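Kulkarni Workshop Supplies
Home > Robotics > Grippers > Finger kits

Onby Finger Kit, Pair
Linked jaws and soft pads for hand-held grippers

£49 per pair, screws and pins included
Pads: blue
Fingers: black
In stock

The Onby is a two-finger jaw kit for people building their own hand-held gripper. You hold the gripper, close the fingers on things around the house, and a camera on top records what the jaws did. The same fingers can then go on a small arm, so the arm has the same reach and the same grip as the tool you recorded with. The kit is only the front end of the tool. Handle, trigger and camera mount are up to you, although drawings for all three are on the downloads tab.

It was first put together at the Tranarance shared workshop, where several members were each printing their own fingers and none of the parts swapped over. The hole spacing has not changed from that first version, so old handles still fit.

What it is meant for

Soft and awkward household things, mainly. Bedding, clothes, plush toys, paper and light packaging are what most buyers start with. The pads are ridged, which helps with cloth, and they give a little when both sides press on something hard. Each finger runs on a linkage with two pivot pins, and the arms have triangular cut-outs to keep the weight down at the front.
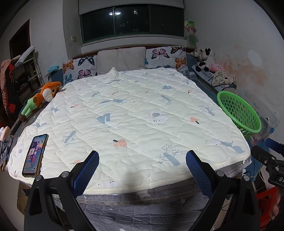 Fingers open at the front of a bed. Note the two pivot pins on each linkage.

If you want to work with quilts or sheets, set the jaw so that the pad tips meet first and the backs close up after them. A flat close tends to push a fold of fabric away. Start with a corner or a hem before trying the middle of a flat cover, where there is very little for the pads to get hold of. Two grippers, one in each hand, make folding far easier, and the kit can be built for either hand from the same parts.

Sizes

Pad length: 40 mm
Pad width: 26 mm
Opening at the tips with the standard stop: 43 mm
Pivot pins: steel, push fit with retaining clip
Fingers: printed nylon, black
Handle fixing: four holes, M3

The opening can be made larger by leaving out the stop. We don't recommend it on a first build. The linkage can go over centre if it is pulled hard, and you will then need to take a pin out to get it back.

In the box

Left and right fingers
Left and right linkage sets
Two blue pads, with two spares
Pivot pins and clips
M3 screws
Standard stop
Printed instruction sheet

Building it

You need a small cross-head screwdriver, a pair of flat pliers and a clear bit of table. It is an evening's work, and most of that goes on the clips.

Lay both fingers out as a mirrored pair before you fit anything. The left and right linkages look alike, and the mark that tells them apart is on the inside face, where you can't see it once the pins are in. Push the lower pins through first, then the upper ones. Move the joint by hand after each pin. It should drop under its own weight. If it doesn't, run a drill bit through the hole by hand and try again.

Fit the pads last. They slide on from the tip and click over a small lip. Warm them in your hands for a minute if the room is cold.

Do not oil the joints. Oil finds its way on to the pads and then on to whatever you pick up.

Trying it out

A tidy-up is a good first test, with a waste basket or a storage box to drop things into. Use a mix of items. 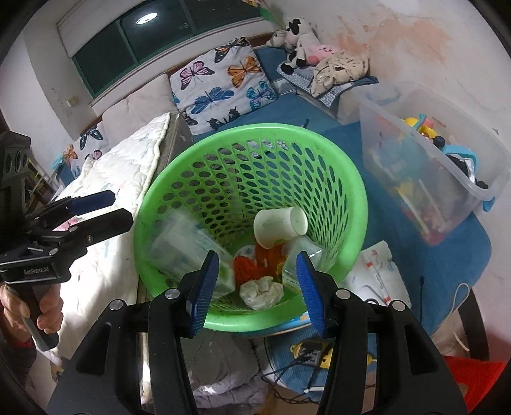 Crumpled paper will teach you how lightly you can squeeze, and a thin plastic bag will show whether the pad tips are lining up. If a bag slips out on one side only, the pad on that side is not fully home. Cups are best taken by the rim. Anything with a smooth, flat face wider than the opening has to be picked up by an edge, and it is worth practising this slowly, as a recording made in a hurry is not much use to an arm later on.

Keep the wrist steady when you let go. New users often open the jaws while the hand is still moving – the object lands well enough, but the recording shows a throw.

Cables are the other thing to sort out early. If your camera or trigger is wired, tape the lead to the handle and leave a loop at the wrist.

Spares and matching parts

Onby replacement pads, blue, sold in fours
Onby pin and clip bag
Bokosden trigger spring, light or firm
Bokosden wrist strap

The Bokosden spring is the one we fit ourselves. The light version suits cloth and paper. The firm one is better with heavier toys and full packets, but it tires the hand over a long session.

Care

Wipe the pads with a damp cloth. Lint builds up between the ridges after work on bedding and can be lifted out with sticky tape. Check the clips now and then, and replace any that have opened up.

Delivery and returns

Orders placed before 2 pm leave the same working day. Unbuilt kits can be returned. Once the pins have been fitted we can exchange faulty parts but can't take the whole kit back.

Downloads: instruction sheet, handle drawing, trigger drawing, camera mount drawing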